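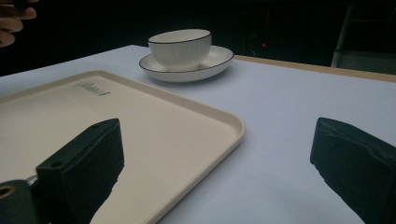
Blog > Family > Old letters

Thu 14 August - by Birdie Thibodeaux

So I've started on my grandmother's letters, and wow, her handwriting! She wrote to her sister in Botby for most of her life and apparently kept a draft of everything (who does that?). I do my sorting at the white table, near the bowl and saucer, and I can lose a whole evening to one page. The early ones are all gossip about the Henriques family and who was seen walking with whom. 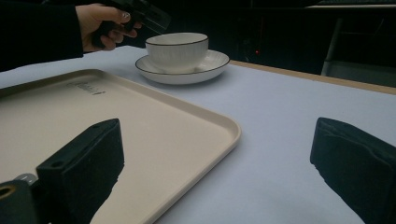 My favorite so far is 4 pages on a bus trip to Ploduldale when she was 19. She missed the last bus back, slept in a church hall and told her mother something else entirely - I had never heard a word of this! Mom hadn't either, and she made me read it to her twice over the phone.

I'm typing them up as I go, spelling mistakes and all. Deolinda Seixas from my old book group is helping with the Portuguese bits, which are mostly recipes and one very rude remark about a priest. 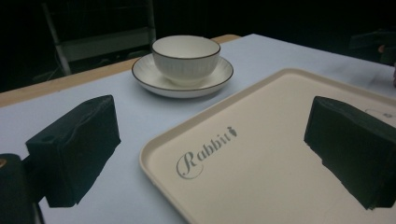 White cup and saucer, dark line around the rim.

Next up is the bundle marked "September," tied so tight I may need scissors.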